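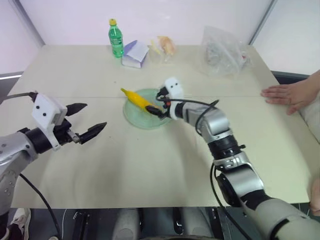

Toy banana over the green plate, bottle and bags along the far side of the table.

How to clean and sort a play food set on one table

Play food becomes dirty faster than parents expect. It goes into mouths, under the sofa and sometimes into the real soup. In my home we do the cleaning two times in a year, the first time in March. I wrote down the steps for my own use, and later some parents from the Clukstead play group asked me for them.

You need a table with a light color, one plate, a bowl of warm water, mild dish soap, two soft cloths, an old toothbrush and some clear bags. The work takes roughly 20 minutes for a small set.

Step 1. Empty the table

Take everything off and wipe the surface. If your table is made from two parts, like ours, wipe also along the line where they meet. Crumbs like to stay there.

Step 2. Put the waiting things at the back

Everything you will not clean at this moment goes to the far edge. Bottles can stand up and they do not take much place. Small boxes can stay next to them. Things that are already in bags should stay in their bags until you come to them, otherwise you will mix the clean and the dirty.

Step 3. Put one plate in the middle

The plate is the place of work. Only one piece of food lies on it at a time. I prefer a plate you can see through a little, as a dark spot shows well against it. A long piece such as a banana can lie across the rim, it does not have to fit inside.

Step 4. Wash by material

Hard plastic: warm water with a little soap, then the toothbrush for the stem and for all lines. Hollow pieces often have a small hole. Keep the hole above the water, or you will hear water inside for weeks.

Foam, for example many toy breads: do not put it in water. Press a damp cloth on it and lift. If you rub, the paint comes off. I lost the top of a Skallero bun in this way.

Wood: damp cloth only, and dry it immediately with the second cloth.

Cardboard boxes: dry cloth. When the corners are open, a thin line of paper glue from the inside is enough.

Step 5. Let it dry

Lay the pieces on a towel with space between them. Hard plastic needs one hour. Foam I leave until the next morning. Please do not use a hair dryer for foam, it becomes hard.

Step 6. Pack in clear bags

Bread in one bag, fruit in another, small parts in a third. We put 6 pieces in a bag and not more, then a child can find what he wants without emptying all of them. Press the air out with your hand before you close. Clear bags are for storage only, so keep them on a high shelf, away from small children.

Real empty bottles

Children like to play shop with a real bottle. Rinse it well, leave it open for one day, and take away the cap if your child is under three years old. When the label begins to come off, I change the bottle.

Missing pieces

Before you buy a new set, look in the washing machine. Matine sells single fruits, but their banana is a little shorter than ours was.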